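# Trakgate T9 finger set, bench arm pattern

Part no. 2271. Sold as a pair, left and right, with screws.

The T9 is a replacement finger set for the Trakgate two-finger bench gripper. It fits both wrist versions, with or without the camera mount. The fingers are matte black with a slanted tip, so the flat inner faces meet first and the points stay clear of the work surface. Order a pair even if only one finger is damaged. An old finger and a new one will not close square.

## What's in the bag

- Left finger and right finger
- 4 mm screws, pack of 9 (one spare)
- Grip pads, 3 pairs
- Printed fitting card

Threadlocker is not included. Use a low-strength grade.

## Fitting

1. Park the arm with the gripper over the table and pointing down. Switch off motor power at the controller and wait for the status light to go out.
2. Take off the old fingers. Keep the washers.
3. Wipe the slide blocks with a dry cloth. Don't use oil on them.
4. Put the left finger on first, with the notch facing out. Run the screws in by hand, then snug them.
5. Fit the right finger the same way. Close the gripper by hand and look for light between the pads. If you see a gap at the tip, loosen the right finger, press the pads together and tighten again.
6. Power up and run the homing routine from the Tools menu. The stroke should read 43 mm fully open. If it reads less, a screw head is touching the slide cover.

## Checking the camera view

On wrists with a camera, both fingers should show in the lower part of the picture, one on each side, with the work visible between and beyond them. Put a few small items on the table for this check. A jar on its side and a small box will do, and it helps to have the table's back rail in view as well. If one finger sits much higher than the other when the gripper is open, go back to step 4.

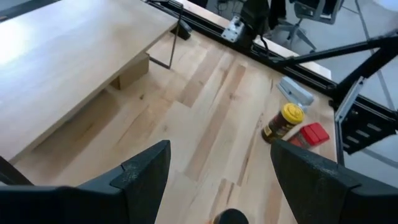
## Care

Check the screws after the first day of use, then once a month. Change the pads when the edges start to lift. Fingers can be wiped with a damp cloth and mild soap. Light specks on the black finish are normal and don't affect grip. Replace the pair if a tip is bent or cracked.

Cables near the wrist should hang free through the full reach of the arm. Move the arm slowly by hand to each end before you start a job.

## Fits

- Trakgate bench gripper, all wrists
- Dhillon wrist adapter, with spacer (sold separately)

Does not fit the Griltham three-finger hand.

## Ordering and returns

Shipped from our Irkevthorpe store. Orders placed on Sunday go out the next working day. Unused sets can be returned in the original bag. For fitting questions, write to Satish Nishad at the parts desk and include the serial number from the gripper body. The next batch of spare pads is due in September.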